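Jandent small teapot and saucer set – my verdict after a summer of daily brewing

I have owned, by my own reckoning, far too many teapots. There was the enormous brown one from my aunt, which held enough for a wedding, and a glass one I loved until the infuser went cloudy and never came back. So when I decided in July that I wanted a little pot for afternoons, my husband's face was a picture. I bought it anyway.

The one I settled on is the small orange pot from Jandent, which comes with its own saucer. I got mine from Undach, the homeware shop near the station, where it had been sitting on a low shelf behind some very dull mugs. They do it in a few colours (there's a dark green that my friend Yamuna Chacko went for, and a grey I wouldn't give house room) but the orange was the one for me. It's a warm, terracotta sort of orange and it cheers up a drizzly afternoon no end!

Let's start with the pouring, as that's what I'd want to know. It's good. Not perfect, but good. If you tip it briskly you get a clean stream and hardly anything down the front. If you dither, which I do when I'm chatting, you'll get a dribble running back under the spout. The saucer catches that, and after a week or so I stopped noticing. The lid stays put as long as you don't tip it right over for the last drop, so keep a finger on it at the end.

Size is where people will come unstuck. It is a small pot. I get two modest cups out of mine and then it's back to the kettle. Raghavendra Amin from my allotment group bought one on my say-so and was quite put out that it wouldn't fill his big mug twice. Well, no, it wouldn't! If you drink tea by the pint, look at the Bostard family pot instead, it's ugly but it'll see you through a film.
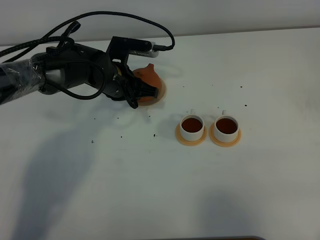

Cups matter more than I thought they would with a pot like this. My everyday mugs looked ridiculous next to it, and most of the pot vanished into one of them. I tried some old china cups with flared tops, very pretty, but the tea went cold while I was hunting for a biscuit. What works for me is a short, straight-sided white cup on a peach saucer, and I like the tea dark, reddish-brown and nearly up to the rim, which you can judge so much better against white. The saucers are nice and wide too, so there's space for a spoon and a shortbread. I wouldn't fuss about getting the oranges to match exactly – near enough looks friendlier, I think.

Cleaning is easy enough, with one moan. The opening is narrow, so my hand won't go in and I use a bottle brush. I don't put it in the dishwasher. I leave it with a spoonful of bicarb and hot water when the inside starts to go brown, then rinse it until I've stopped smelling anything.

The knob on the lid is small and comes to a bit of a point. It looks sweet, but it gets hot, and with wet fingers it's a slippery little thing. I keep a folded tea towel by the tray. Yamuna has knitted hers a tiny hat, so that's another option if you're handy.

As for what to put in it, I've mostly been using the Sárközi loose leaf breakfast blend, four minutes and no longer. Bags are fine, one is plenty.

Would I buy it again? Yes, and I'm tempted by the green for my sister's birthday if Undach still have one. I'd knock a star off for the dribble and half of one for the knob. Anyone who lives alone, or who only ever makes tea for two, will get on with it very well.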